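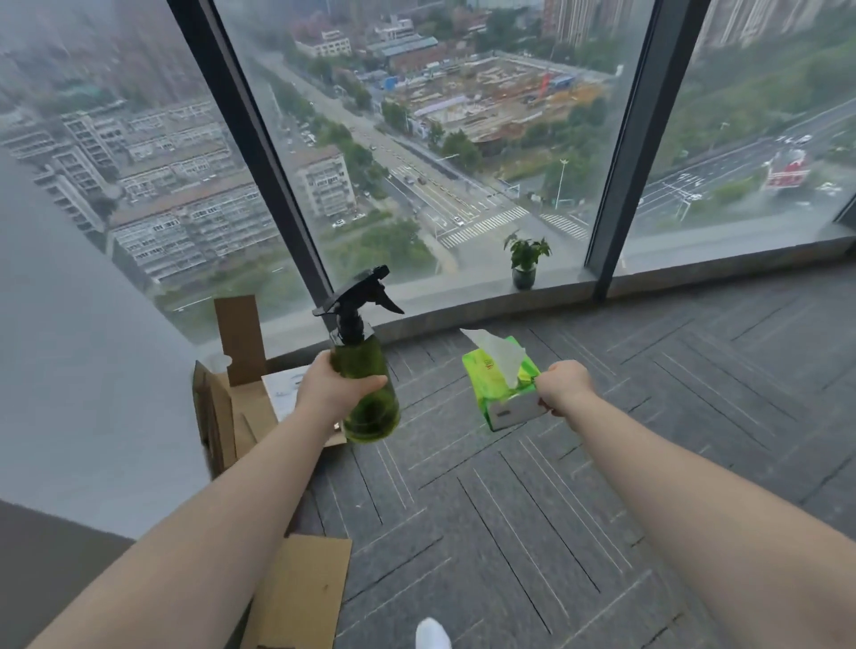
I've been meaning to write up my plant-by-the-window routine for ages, mostly so I can stop typing it out in messages to people (hello, Ekkachai, this one's for you!). It's a ten-minute job if you have everything to hand and a forty-minute job if you keep wandering off to look for a cloth, which is how I did it for years.

## What I get out first

- a trigger spray bottle with plain water in it
- a pack of tissues, the soft sort
- one microfibre cloth, dry
- a sheet of cardboard to stand things on

I don't buy leaf shine any more. I had a bottle of the stuff from Rarunier and it left everything sticky, and then the dust stuck to the sticky, and I was worse off than before. Plain water is fine. If your tap water is very hard you'll get white spots, so use boiled and cooled, or catch some rain if you've got a balcony.

Set the nozzle to mist before you point it at anything. I once gave a peace lily the full jet and had compost up the wall.

## Doing the leaves

Put one hand flat underneath the leaf and wipe with the other, from the stem out to the tip. Tissues are good for little leaves as you can get a corner right into the joint, but don't soak them or they fall to bits and you'll be picking white fluff off for the rest of the afternoon. Two or three leaves per tissue, then a fresh one. Do the undersides as well! That's where the nasties live, and a quick wipe every couple of weeks has kept me clear of spider mite since May.

Money trees take a bit longer with all those fingers on each leaf. I start at the top and work down so the drips land on leaves I haven't done yet.

## Moving the pot

Both hands round the pot, always. Never lift by the trunk, however sturdy it looks, and be extra careful with the plaited ones. If there's an inner liner, check it's sitting snugly before you pick the whole lot up, or you end up holding the outside while the inside goes for a walk.
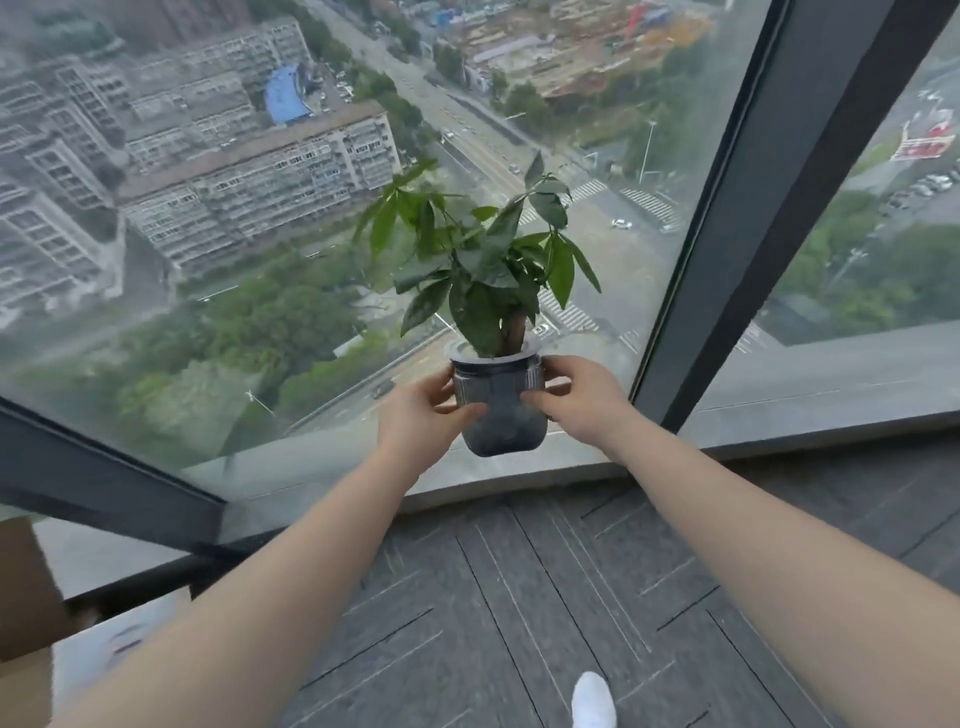
*Money tree with a plaited trunk, held up to the window in both hands.*

I give mine a quarter turn each time I clean it, always the same way round so I don't lose track. Bright light is lovely for them, but don't let the leaves rest on the glass, especially in winter. Lertchai swears by a sheer blind for the summer months and his are bushier than mine, so he may have a point (don't tell him).

Have a look in the liner while you're there too. Any water sitting in the bottom gets tipped out, and I leave the next watering until the top of the compost feels dry to my finger.

## Now the cloth
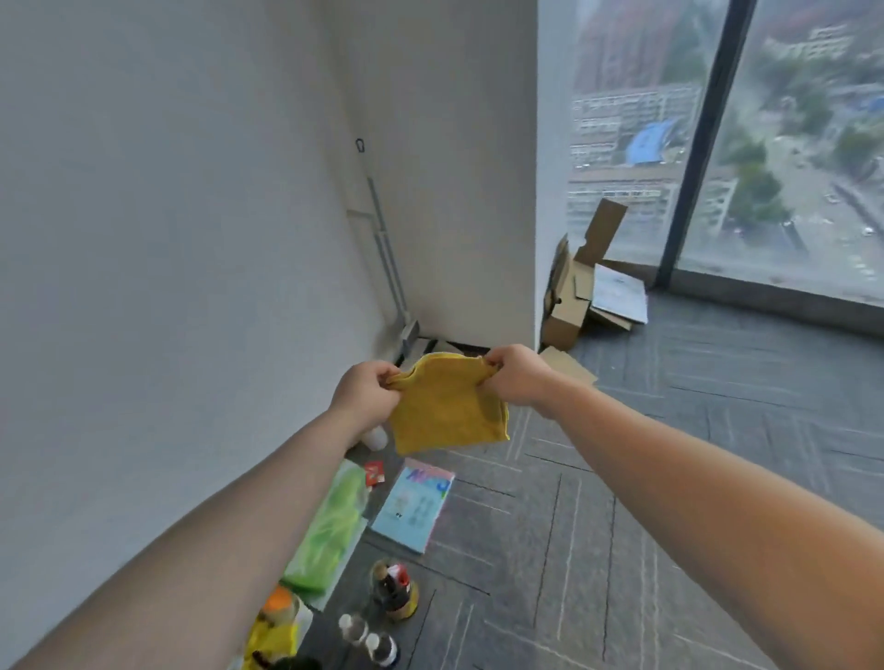

Microfibre is brilliant for glass and sills, but only if you look after it, and most people (me included, until fairly recently) don't. Never use fabric softener on it, it clogs the fibres and you get smears for ever. Wash it with other microfibre or on its own, well away from towels, and dry it on the line. Before I start I hold it up by the top two corners and give it a look over for grit or bits of leaf, and a mustard yellow one is handy for that, as dark specks show up nicely. Then a good shake, fold it in half and in half again, and you've got a fresh face to turn to whenever one gets grubby.

For the glass itself, spray the cloth and not the window, or it all runs down and sits on the ledge. Top to bottom, then go over it once more with a dry side. Do the sill last and move the plants off it first, even the tiny ones. I know it's tempting to wipe round them, but you always leave a ring.

Save a flat bit of cardboard from your next delivery. It goes under the pots while you work, catches the drips and any spilt compost, and then you fold it up the middle and pour the compost straight back in the pot. Mine lasts for several goes before it gets soggy and has to go in the recycling.

Next time I'll do getting limescale off the outsides of glazed pots, which I've finally cracked with white vinegar and an old toothbrush.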